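Posted 14 February 2018 by pantrymoth
2 min read

Best way to keep a little cup and plate set usable on a wood table?

I bought a light wood table from Stetthorpe in May and I love it, stripy grain and all, but I'm getting nervous about it. We eat there, draw there, do everything there. I've started keeping a round lavender plate and a pink plastic cup out as a sort of station (plate for snacks or small parts, cup for whatever pen is going), and the whole thing cost me 2 dollars at a yard sale so I'm not precious about the plastic. It's the wood I care about. Do I need something under the plate? And does the cup stand on the plate or next to it? I keep going back and forth!
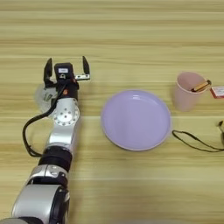
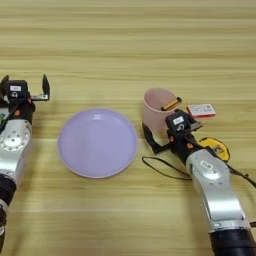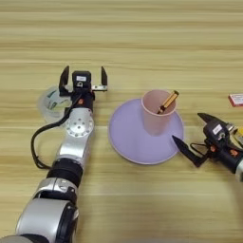
Same table and the same lavender plate in all three.

grubb_and_go

Put the cup on the plate and leave it there. I did the cup-next-to-plate thing for ages and all I got was a pen mark on the wood every time a cap came off. With the plate underneath, the ink lands on plastic and you wipe it. Pens in cap down or cap up, I don't care, people fight over that and my markers die either way.

As for something underneath, I'd say a thin felt circle if you slide the plate a lot, nothing if you pick it up. Plastic on its own won't do much. What scratches is the grit that gets under it, so wipe the table first. I used the Kivbridge felt sheets, 85 cents each, and cut two circles out of one. They do come unstuck in hot water, so peel them off before you wash the plate or you'll be fishing fuzz out of the drain like me.

lakesidelou

Get a coaster

pantrymoth

Ha, ok, but a coaster under a plate?

tinroofpie

I'd go the other way on this. If you're eating off the plate then I really wouldn't stand a pen cup on it, the bottom of mine is always filthy. Get a second plate for the pens, or a jar lid, and keep the snack one for snacks.

Also find out what finish is on the table before you buy anything! Mine is a Pundmont and it was only oiled, so water left rings until I redid it. I rubbed on a thin coat, left it 60 minutes, wiped off the extra and let it sit overnight. If yours is lacquered you can skip all that and just use a damp cloth. The shop should be able to tell you if you call them.

Contact us | Copyright Ortuño Home Help | Back to top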